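Pleren Midweight Jersey, by the Yard

Sold by Clivent Fabrics
Item 374
Colors: sage, oat, slate, brick, black
Sold in whole and half yards, cut in one continuous piece

We have carried a lot of jersey over the years and this is the one our own staff keep taking home. Pleren is a midweight cotton knit with a soft, dry hand and just enough spring to pull over your head without a zipper or a button anywhere (which is most of the reason people sew with knits in the first place!). It hangs nicely in a swingy tank, it behaves in a T-shirt, and it makes the best pajama shorts you will ever own.

Fiber and feel

100 percent cotton, combed before spinning, so the face is smooth and the back has a very faint nap. Stretch is good across the width and small along the length. Lay your pattern pieces with the greatest stretch going around the body. The cut edges curl a little toward the right side, as single jersey always will, and a light press with spray starch calms them down long enough to get them under the presser foot.

Sage and slate are heathers. The other three are solids, and the brick is a real brick, warm and a bit dusty, prettier than it looks on most phone screens. Order a swatch if you are matching a print.

Before you cut

Wash it and tumble it dry once, the same way you plan to treat the finished piece. Pleren shrinks more in length than in width, nearly all of it in that first wash. Let it rest flat overnight if you have the table space. Knits that have been hanging over a chair will cut long and then creep back on you.

Needle: ballpoint or stretch, size 75/11. Thread: ordinary all-purpose polyester. A narrow zigzag is fine for seams if you don't own a serger. For hems we love a twin needle with the presser foot pressure backed off a notch, and a strip of knit stay tape in the shoulder seams keeps a tank from growing over the summer.

Patterns that suit it

The Montes Tank was drafted with this fabric on the table, and it shows. Narrow shoulders, a good wide hem, bound neck and armholes, 7 pattern pieces counting the bindings. Wilson Paucar wrote the instructions and he has a lovely way of explaining binding, so even if you have always dreaded that step, give it a go. The Tendau Tee works just as well, and so does almost any pull-on skirt with an elastic waist. 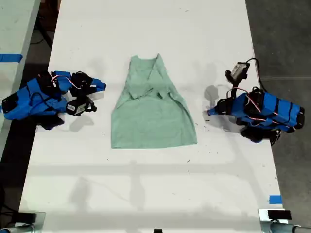

2 min read

Care

Machine wash cold, inside out, with similar colors. Tumble low or dry flat. Skip the fabric softener, it coats the cotton and dulls that dry hand we were going on about. A warm iron takes out fold lines in a pass or two. Store finished tops folded, especially ones with skinny straps, which stretch on hangers.

Ordering

Minimum cut is half a yard. Orders over 16 yards ship on a roll, and everything smaller is folded into a paper mailer. Swatches go out by regular mail. Cut fabric can't be returned, but if there is a flaw in your piece, write to us with your order number and we'll replace it.

Brick is back in stock as of July 11, 2026. Oat is down to short pieces until the next dye lot.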